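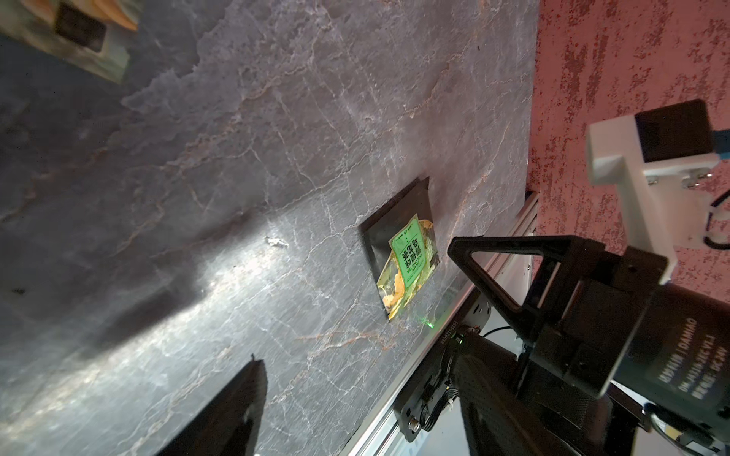
Gellcombe Teaching Set

For two-finger arms with a wrist camera
Made by Fludport, Wanuncombe

Gellcombe is a set for showing a robot arm a task and keeping what you showed it. You can take hold of the arm and move it yourself, or sit at the leader arm and drive it from there. Both ways record to the same kind of file, so a task started by hand can be finished by remote control without converting anything.

The set is sold to labs, schools and small shops that already have an arm and want to teach it handling work: picking up, setting down, sorting, putting things into trays and holders. It does not include the follower arm. If you need one, ask us which models we have tested before you buy.

What is in the box

Leader arm with trigger handle
Table clamp for the leader arm
Wrist camera with bracket and blanking plate
Pair of tapered gripper fingers, black
Foot pedal (start, stop, discard)
Control box with power supply
Cable set, including the long lead for the leader arm
Galanis recording software, license for one workstation
Printed setup guide

Guiding by hand

Hold the arm above the wrist, press the left side of the pedal and wait for the tone. The joints go slack except for gravity support, and you can move the arm with one hand. The gripper opens and closes from the two buttons on the wrist collar. Press the pedal again to end the recording.

Guiding by hand suits short moves where the approach matters more than the speed. You feel the contact yourself, which helps when the fingers have to slide under an edge or come down on either side of something thin. The drawback is your own arm. It will get into the camera view if you stand on the wrong side of the base, and a recording with a sleeve across the lens is not much use for training. Stand behind the base and keep your elbow up.

Guiding by remote control

Clamp the leader arm to a separate table if you can. A shared table carries vibration from one arm to the other, and it shows in the picture. Line the leader arm up with the follower, squeeze the trigger fully once, and the two will link. The trigger sets the finger gap, and letting go opens the gripper.

Motion can be scaled down to 30 percent for fine work. We suggest full scale while you are learning and a lower setting once you know the reach of your arm. The operator can work from the wrist view alone, from direct sight of the table, or from both. If the recordings are meant to train a policy that will see only the wrist view, practice with only the wrist view. An operator who looks past the screen will make moves that the camera gives no reason for.

Wrist camera

The bracket holds the camera so that both fingertips stay in view at every opening width. Focus is fixed and set for the space between the fingers and the tabletop. Things close to the lens, such as the base of the fingers, will be soft. Exposure can be locked in Galanis, and on polished or glossy surfaces it should be. Automatic exposure will darken the object each time the arm swings past a reflection.

Flat packages are a good first exercise. A packaged tea bag or a small snack pouch is light, cheap to replace and a little different each time it lands. The label also gives you an easy way to check focus and rotation on the screen. Start with the package between the open fingers and a hand's width below them, lower straight down, and close slowly. Turn the wrist to match the package before you go down, and leave the tilt alone until you have the simple version working. 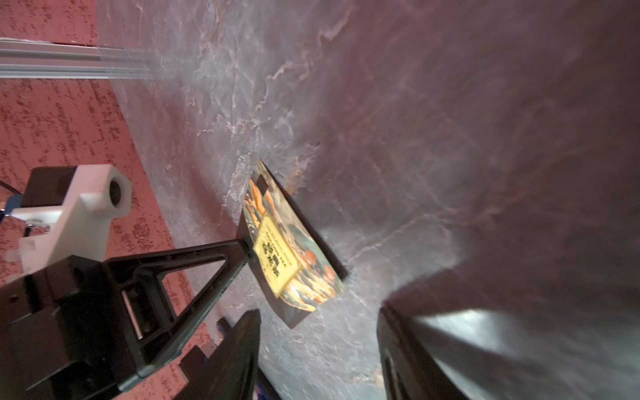 Galanis recording software

Galanis runs on the workstation and stores joint angles, gripper opening and camera video on one clock. Each recording is called a take. Takes are grouped under a task name, and you can type a sentence for each one if your training method uses written instructions.

After a take, the software plays it back at double speed and asks for a keep or a discard. You can also mark a take as "mixed", meaning that the result was right but the path was clumsy. Some users leave these out, and others keep them for recovery training. Files export in an open format described in the setup guide.

The January release added trimming at the start and end of a take. Before that, the seconds spent reaching for the pedal had to be cut by hand. If you have an older license, the update is free from your account page.

Planning a set of takes

Write down what changes between takes before you start. Object position should change every time. Object type, lighting and tray position can change in blocks. On the beginner course we run at Wanuncombe, each trainee records 39 takes of one pick-up task, and we look through them together before anyone moves on to a second task.

Damir Ristić, who teaches the course, asks trainees to stop after six takes in a row and move the arm back to its rest position. Small habits build up otherwise — the wrist creeps to one side, or the approach gets shorter and shorter because the operator knows where the object will be.

Objects for later practice

Thin, long things are harder than flat ones. A marker on a flat surface can roll, and a pencil taken from a full holder tends to bring its neighbors along. We usually begin with one loose marker and set it down in a different direction for each take. Placing it into a holder comes after that, and taking one pencil out of a bunch comes last.

Leave other things on the table during these takes. Trays, wrappers and scraps give the camera something to look at besides the target, and a model trained on a bare surface may do badly on a normal one. Keep them clear of the path at first, then let them drift closer.

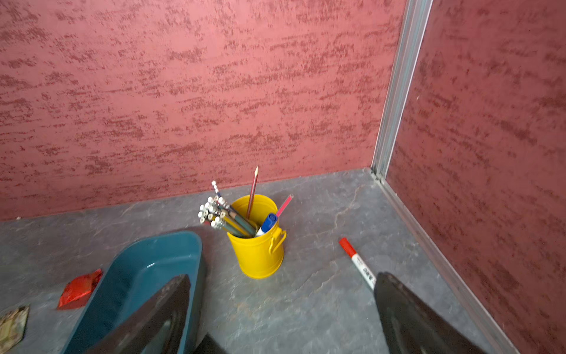 Wrist view: yellow pail with pencils and a marker, and a red-capped marker lying to its right.

Requirements

A follower arm with position and torque modes on all joints
A two-finger gripper with a standard flange, or our adapter (sold separately)
A workstation with two free USB ports and a wired network port
A firm table for the follower arm
An emergency stop within reach of the operator

The leader arm has 6 joints and can drive arms with fewer. Unused joints are locked in the Galanis settings.

Care

Wipe the fingertips with a damp cloth before a recording session. Crumbs and dust on the tips change the grip more than you would expect. Check the bracket screws monthly and route the camera cable with a loose loop at the wrist so that full rotation does not pull on the plug. If the link drops during a take, look at that cable first.

Finger pads are a wear part. Replace both together, then run the zero routine from the Tools menu.

Ordering

The teaching set ships from Wanuncombe, fully assembled except for the table clamp. Finger pads, fingers, brackets and pedals can be ordered one at a time. Quotes are good for 30 days. Schools should state this when they ask for a quote, as the license terms are different.

Adapters for other flanges are made to order. Send a drawing or the flange measurements with your request, along with the weight of the gripper.

Page updated 10/31/24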